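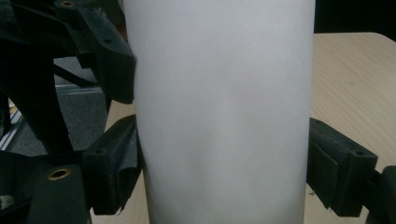 Home Projects Reviews Kit loans Contact

Trying out the Follov hand-held gripper kit: my project report
Posted in January

For my second-year project at Cleramdale I had to pick a piece of kit that somebody might really buy, use it for a term and say whether the department should get more of them. I went for the Follov, a hand-held gripper sold by Zaltgate. You hold it, you do a job with it, and the recordings go off to teach a robot arm the same job later on (which is somebody else's project, thank goodness!).

I chose paper cups because they're cheap and they squash. A block of wood will put up with anything, but grab a paper cup too hard and you know straight away, so I thought it would be a fair test of how much feel you get through the handle.
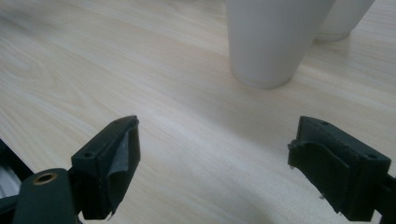
My first go was simple: bring the gripper up to a standing cup, close it, lift, put it down somewhere else, let go. I did 40 of those before I kept anything, just to get my hand in. The closing is lovely and smooth. Judging how far away the cup is took me much longer, and I knocked plenty over by coming in too low. Coming in level with the middle of the cup works best, and slower than you'd think.

After that I moved on to stacked cups, and this is where I started grumbling. Cups in a stack cling to each other, so you pull one and get two, or you get one with a crumpled rim. A small twist as you lift helps a lot. The Zaltgate guide doesn't mention twisting anywhere, so I've added a page to our copy.

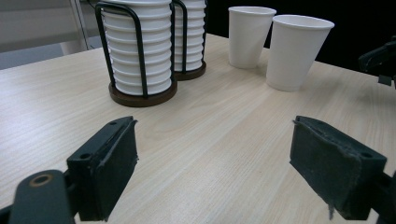
The pads are my main complaint. They do grip well, even on smooth paper, but they wear, and the edges go first. Once a pad starts to fray it can catch on a rim just as you're letting go. I'd want spare pads in the box and there weren't any. I asked, and they're sold separately, which feels a bit mean for a kit at this price.

In all I kept 326 recordings and threw out 16 where I'd simply made a mess of things. I'd planned on 100, so you can tell I got into it. My wrist did not enjoy the long sessions and I'd put a rest in every half hour next time.
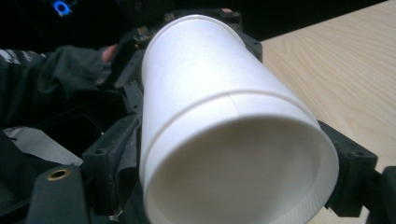
By K. Sýkora, second-year student, Cleramdale

Turning a cup over was the last job I tried, and the one I'd most like to go back to. You have to roll your whole forearm, and your elbow ends up somewhere silly, so it pays to plan where your feet are before you start. Holding the cup near the rim felt safer to me than holding it in the middle.

Would I tell the department to buy more? Yes, two more, with a good supply of pads ordered at the same time. I'd also ask Zaltgate for a smaller handle, as mine was a stretch for short fingers. My notes and the extra guide page are in the project folder if the next group wants them.

7 comments 12 shares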